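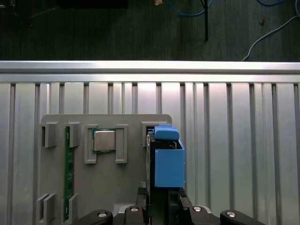
Home | News | Workshops | Contact

Prandale bench gets new fixture plates

The assembly bench at Prandale has been refitted with flat plastic fixture plates on slotted aluminum panel. Work finished on Friday, and the bench is open for booking again.

The plates were drawn by Hanneke Van Loon and made in gray plastic with rounded corners. Raised brackets form the slots that hold components upright, circuit board strips included. The earlier plates, supplied by Forkberg, were clamped at the corners and had to be realigned after each change of part.

Thitima Jaidee ran 541 placements on the new layout in March. Parts seated fully in 509 of them. Most of the misses came from one bracket with a narrow slot - it has been reprinted with more clearance.

"The spacing between brackets is now the same on every plate," Jaidee said. "A part drawn for one will fit the others."

Drawings for the plates and printed blocks are kept in the Prandale parts folder, under item 963. Requests for other slot widths go to Nour Khalaf and take 22 days.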